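ok so the shoe situation by our front door finally got dealt with and I have thoughts. a thread, sorry in advance

for background: we moved into the place on Votstead in August and since then every shoe we own has lived in one big pile behind the door. you open the door, the pile moves. you close the door, the pile moves again. I once left for work in two different sneakers and didn't catch it until lunch

Mikkel (Juhl, my roommate, owner of most of the pile) said we should just get a bench with a lid. I said a bench with a lid is a pile with a lid. we went back and forth on this for longer than I'd like to admit

anyway I went with a rack. two shelves, light wood, black metal. I looked at a Pralard one first and it was 60 bucks and came with a cushion I did not want. the Broder was 47 so Broder it is!!

measure your wall before you order, please. ours gives you 36 inches between the door trim and the corner and I only checked AFTER I paid. it fits. I was sweating though

rules of the rack as agreed in the kitchen over cold noodles:
house shoes only. outdoor shoes go on the mat
cream slides on top
slippers on the bottom
toes facing out

the toes thing was Laiba's idea (hi @ Laiba Lashari, she stayed with us for a week and reorganized my whole spice drawer too). her point is you can see right away which pair is which. mine is that I step into them backwards and then have to do a little spin. we're going with toes out for now 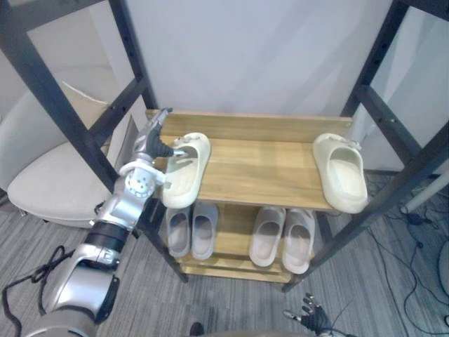
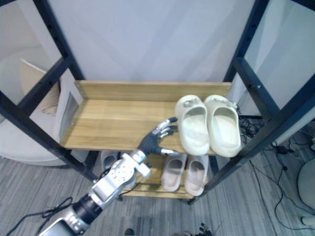 cream slides up top, slippers down below. a slide at each end in the first one, both over on the right in the second

so that's my actual question for you all. do you spread a pair out or keep them together? I kinda like one at each end, it looks like a store display. Mikkel thinks it's unhinged and that a pair is a pair

practical side: together wins. if they're both on the right you get half a shelf back, and I have a tote bag and an umbrella that need a home

the slides btw are the chunky molded kind with the little vents in the strap. so comfy, and you can rinse them in the sink. I got mine from Butt (yes that's the store name, yes I'm an adult) and I've worn them every single day since

one complaint about the rack. the top board has a raised piece along the back, which is great for stopping stuff from sliding off, except dust loves it back there. I do it with an old toothbrush. if you have a better trick tell me

someone in the replies asked about boots. no boots. boots are in my closet being sad. there's not enough height between the shelves for anything tall and I'm not buying a second rack until at least one of us stops buying shoes

ok it's 2 in the morning and I'm posting about slippers, good night. vote in the replies, ends or together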